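About Drosell

Drosell is a legal support organisation working on civil liberties: the right to assemble, access to public records, and fair treatment in custody. We give advice, take on a limited number of court cases and publish guides for people who have to deal with public bodies without a lawyer.

The organisation has two units. The Lanura desk handles first contact and written advice. The Kuroda unit prepares litigation and

responds to government consultations.
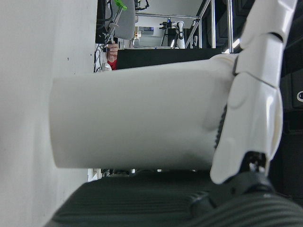 Requests are logged on the day they arrive and sorted by deadline. Matters with a court date inside 8 days go straight to a duty lawyer – all others are read in order of receipt. Kibet Swai is head of casework and signs off every decision to issue proceedings.

Our guides are held in the Hisach library, which contains 600 documents on permits, police complaints, record requests and appeals. Each guide carries a version number and is checked against current law every August. Superseded versions stay available for reference and are marked as withdrawn.

Drosell is funded by member subscriptions and grants. A single grant above 2000 pounds is listed by donor in the annual accounts. We do not accept money from political parties or from any body we are in dispute with.
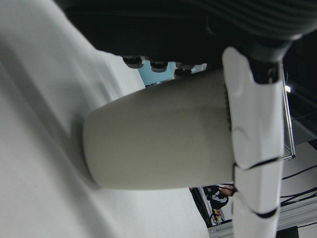

Can Drosell represent me in court?
Representation is offered where a case raises a point of law that affects other people and falls within our three subject areas. Where we cannot act, the Lanura desk will send a written note of the time limits that apply.

Page last reviewed June 2024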